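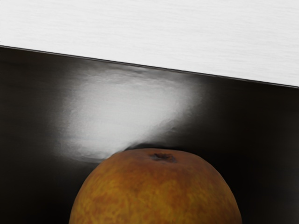
White surface meeting a glossy, near-black one along a straight edge.

Setting Out and Sealing the Joint Between Two Benchtops

These notes apply to solid-surface and laminated tops installed as separate runs, where a movement joint is preferred to a glued one. The worked figures come from the Itelcombe kitchen, a galley layout with two white tops on independent carcasses.

1. Measure the full run
Measure along the back wall, then along the front edge. At Itelcombe the back measured 3,360 mm. If the two readings differ by more than 3 mm, scribe the rear edge before cutting anything to length.

2. Level each carcass separately
Set the finished height at the highest point of the floor and pack the remaining legs up to it. Do not pull one carcass into line by screwing it to its neighbour – the tops will carry the load and the joint will open unevenly.

3. Check the working depth
Our tops were cut to 826 mm to allow for a service void behind the splashback. Confirm that the depth suits the cooktop cut-out and whatever food preparation is planned.

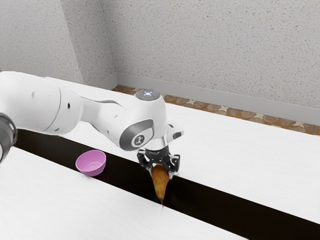

Gripper holding an elongated, orange-brown item resembling a sweet potato.

4. Set the gap
Place 5 mm spacers at the front, centre and rear. Clamp both tops, recheck level across the gap, then fix from below through slotted brackets. Remove the spacers once the fixings are tight.

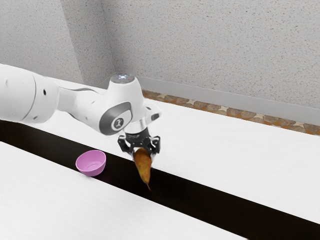
5. Prepare the edges
Wipe both faces with methylated spirits and a lint-free cloth. Push closed-cell backing rod into the gap to a uniform depth and mask both sides.

6. Seal
Gun the sealant in one pass from rear to front. We used Nelter neutral-cure in white; Revel makes a comparable grade. Tool immediately and pull the masking while the bead is wet – a skinned bead will tear. Keep the joint dry overnight before cleaning the tops.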